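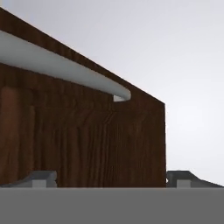
A kitchen you can find things in

Wanda Schumacher has cooked in the same narrow kitchen in Pralldale for most of her married life, and when I rang to ask whether I might come and talk to her about cupboards she laughed so much that she had to put the phone down for a moment. "Cupboards!" she said. "Well, love, I've got plenty to say about those."

She had the kettle on before I'd got my coat off. Wanda spent years helping people in Jarkbridge sort out their homes after a move or a bereavement, and she still does the odd morning for old clients, though she tells everyone she's retired.

"People start with the boxes," she told me. "They go out and spend 100 pounds on matching tubs, and then they put the same muddle inside the tubs. I always say, cook your tea first. Cook it three nights running and notice where your hand goes. If you reach left for the salt, the salt lives on the left, and never mind what the magazine says."

Her own mother kept flour in a bin by the back door and tea in a tin on the windowsill, and Wanda can still remember the order of every shelf in that house. She believes that sort of memory is worth looking after, especially as people get older. One of her clients was 92 and could make a Sunday dinner with hardly a glance at what she was picking up. "Her daughter wanted to rearrange it all for her, meaning to be kind. I said leave it, please leave it. She knows where she is in there."

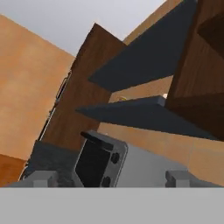

The trouble with deep shelves

We had got on to the second pot by now, and a very good ginger cake, and Wanda had warmed to the subject of lost food. She has found custard powder older than the children of the house, and once a whole shelf of chutney that had been given as presents and quietly passed to the back.

"Deep shelves are where good intentions go," she said, cutting me another slice without asking. "Tall things behind, short things in front, and one row of each if you can bear it. And write the month on the lid. March, that's all you need, March, in a fat pen."

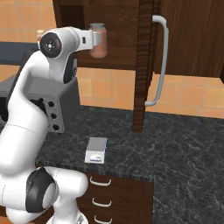
A small lidded jar in front of a dark wooden cabinet.

She is fond of jars, I should say, and has strong feelings about their lids, which she thinks ought to come off easily for anybody with sore hands. Her friend Fumiko Nomura taught her to decant only what gets used in a month and to leave the rest in its packet with a peg on – a habit Wanda resisted for ages and now recommends to everyone she meets.
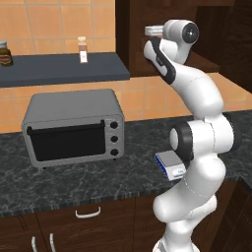 I asked whether she ever gets it wrong. "Oh, constantly," she said. "I moved the mugs last winter and Dwayne next door, Dwayne Quintanilla, he comes in for his coffee, he stood there opening one door after another like a man in a hotel. So I moved them back."

It was getting dark when I left, with the rest of the cake in foil under my arm. Wanda called after me from the step that I was to bring the foil back, as it had plenty of use in it yet.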